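Progress report to the Jakubowski Fund
Ledton Community Pantry and Kitchen
2024-10-21

This has been our best stretch since we opened, and we're so glad to be able to tell you about it. The grant paid for the new walk-in cooler (a Vudix, secondhand but in lovely shape), the shelving along the back wall, and the bus fares that bring people over from Plarna. All three are in use every week we're open.

The cooler first. It holds far more than the two old fridges did, so we can say yes when a grower calls with a truckload. In the past we had to turn down most of the late squash. This fall we took all of it! About 499 households have picked up food at least once since the last report, and many of them now stay for a cooking class too.

Classes run in the side kitchen, with room for 17 people at a time. The soup class filled up first, then the one on cooking dried beans. We've added a beginners' class for teenagers, who turn out to be very keen on knives and less keen on washing up.
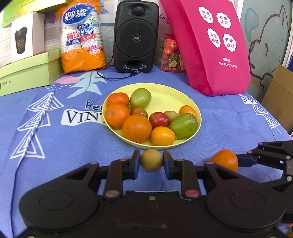
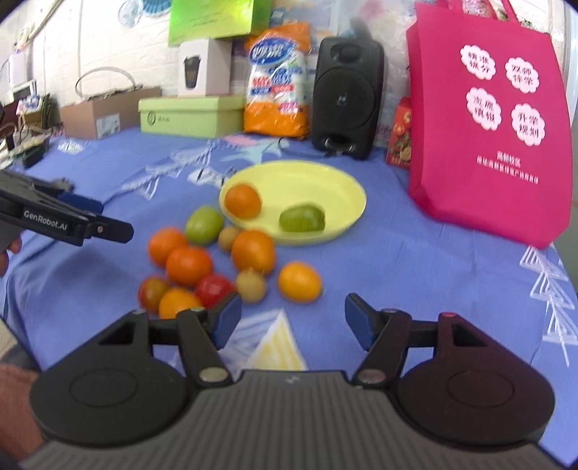
Produce is where we've learned the most this period. Families told us they wanted more fresh food and fewer cans, and that they liked to choose it themselves. We used to hand over packed bags at the door, and a lot of what was in them went to waste at home. Now fruit goes out on plates, like the round pale yellow one here, and people take what they know their kids will eat. The tables stay neater and the line moves along nicely. We'd like to try the same thing with bread.

Two things are behind schedule. The Plarna bus still stops running before the evening class lets out, and we're talking with the bus company about a later trip. The cooler's door seal also needs replacing — we have a quote, and it fits within the repair money you set aside.

Spending is on track, with 9 percent of the grant left for the winter. We plan to use it on the bread shelves and a second bean class, starting in January. The full expense sheet is attached, along with the class calendar.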